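## 4. Setting up the block-pushing task

These steps cover the tabletop kit as Osska ships it. The notes are ours, written after running it in the Cestorano workshop, and they don't always agree with the vendor's booklet. Where the two differ, try ours first.

1. Clear the pegboard table and wipe it down. Grit under the board will tilt it, and the software has no way of knowing.
2. Lay the board flat and fasten it. Snug is enough.
3. Check that the reference tag beyond the board's back corner is clean and lying flat.
4. Fit the pushing tool to the arm with the power off. Tighten the collar by hand, then give it a quarter turn with the key.
5. Home the arm from the console and wait for the steady tone.

**Caution:** The booklet says the arm is "safe to work beside". Treat that as a sales line. Keep hands and sleeves off the board whenever the drives are live, and have a second person at the stop button during the first run.

6. Put out the eight blocks, two of each colour, on the half of the board farthest from you. Leave gaps between them. The starting positions don't need measuring.
7. Lower the tool using the jog keys until the tip is just above the wood. Stop there and check your clearance from the side, at eye level. 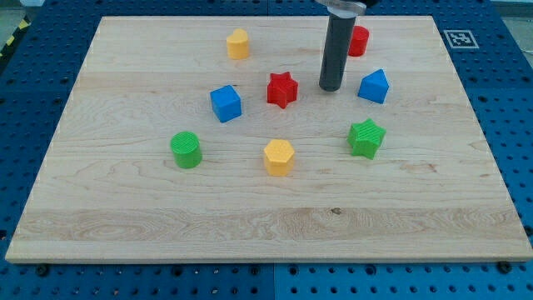
*Figure 4. Tool lowered between the red star and the blue triangle, near half of the board left clear.*

8. Type a short command, such as "push the red star toward the yellow hexagon", and press Run. Use plain colour and shape names. Our try at "the pointy one" got us a long pause and then an error.
9. Log the result yourself. The console marks a push as done when the arm stops moving, whether or not the block got anywhere useful.

**Note on the claimed success rate:** Osska's brochure talks up 1,000 trouble-free pushes between calibrations. Nives Serra logged 1,048 pushes here in July and had to recalibrate after the first 166. The drift was small, but it was enough to send the tool down on top of a block instead of beside it. We now recalibrate every 50 pushes and would want to see the vendor's own logs before going back to their schedule.

**Note on shapes:** Cylinders tend to roll off the side of the tool when pushed off-centre. Stars catch on a point and spin. If you only have an afternoon to judge the kit, spend it on those two and don't let a tidy run with the cube settle the matter.

10. To finish, raise the tool fully, press Park and switch off at the wall. The Park key alone leaves the drives powered, a point the booklet leaves to an appendix.

If the arm stalls with the tool touching a block, go to section 7. Don't push the arm back by hand - the collar can slip, and you'll be starting again from step 4.

Faults and corrections to this section go to Leonardo Costa.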